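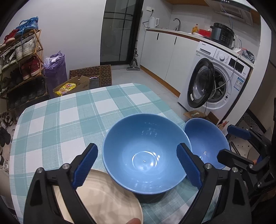
I have had the two sets of hand-held grippers for long enough now to say which one I would keep. Both came from a small seller called Fendcombe, and both use the same linkage, so the comparison comes down to the pads and the wrist camera mount. I did most of the testing at the kitchen table with dishes, because dishes are what I want an arm to handle in the end. The big light blue bowl was the hardest of the lot. It is glossy, the walls curve away from you, and the rim is thin, so the ribbed pads have very little to hold on to unless you come in square from both sides.

The first pads I tried were the smooth ones. On a flat plate they were fine. On anything rounded they slid up the wall as soon as I squeezed, and I ended up pressing much harder than I wanted to. I did 100 lifts with each type over a few evenings in August. The smooth pads dropped 11. The ribbed ones dropped 3, all of them in the first evening, while I was still learning how far to open the jaws.

Ülle Krūmiņa wrote to me after my last post and suggested softer rubber from Berhe. I have a sheet of it here but haven't cut it yet.

The camera was more trouble. A shiny bowl throws the room lights straight back at the lens, and with auto exposure on, the brightness kept jumping whenever I moved my hand. I locked it and the tracking settled down. The Virkex mount also sits a little low — you lose sight of the pad tips when the jaws are wide open. Jomar Dela Peña printed a taller bracket for his and says it fixes that, though it makes the tool top-heavy.

My wrist is sore after an hour with either set. Each one weighs 900 grams with the camera on, and most of that is out in front of the handle. I'm going to move the battery back behind the grip and run the bowls again with the same pads.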